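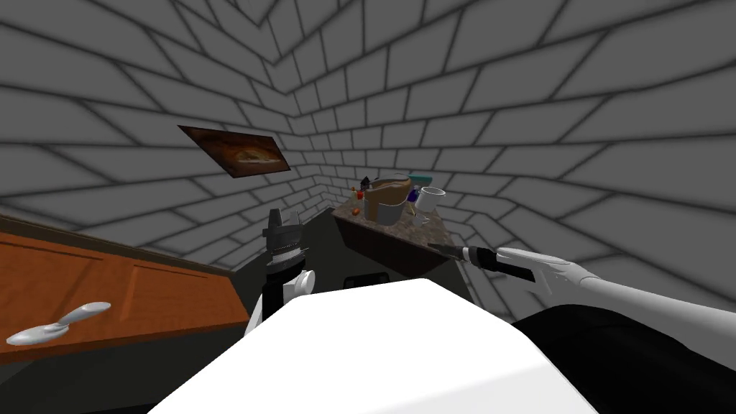
The test kitchen, with a black handle in the right hand and the bread picture (I think it's bread!) on the left wall.

I've been building Drokon in the spare room at Detley since July, and this week I finally got the simulated kitchen running on my old desktop. I'm so pleased with it! The room is only a box with brick walls, but there's a granite counter to reach for, and a bag, a mug and a jug to get in the way.

The real arms are still in bits on the bench, so all the practice happens on screen for now. I've done nearly 100 runs and the shoulder settings are much calmer than they were. Run 60 was a horror. I've put the joint limits in one file at last, 572 lines of it, and I'll tidy that up when I can face it.

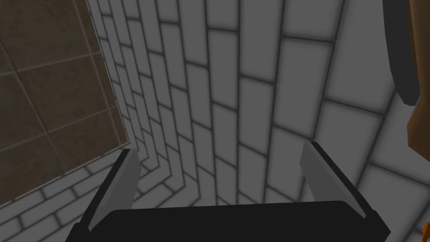
Gripper view, fingers wide open towards the corner.

Next up is the finger pads. I want to print 2 sets in different thicknesses and copy the better one back into the model. If you've tried anything squashy for pads, do tell me in the comments!

Posted 4/15/19

This site uses cookies. Carry on reading if that's fine with you.

Contact | © Zavero Workshop Blog | Back to top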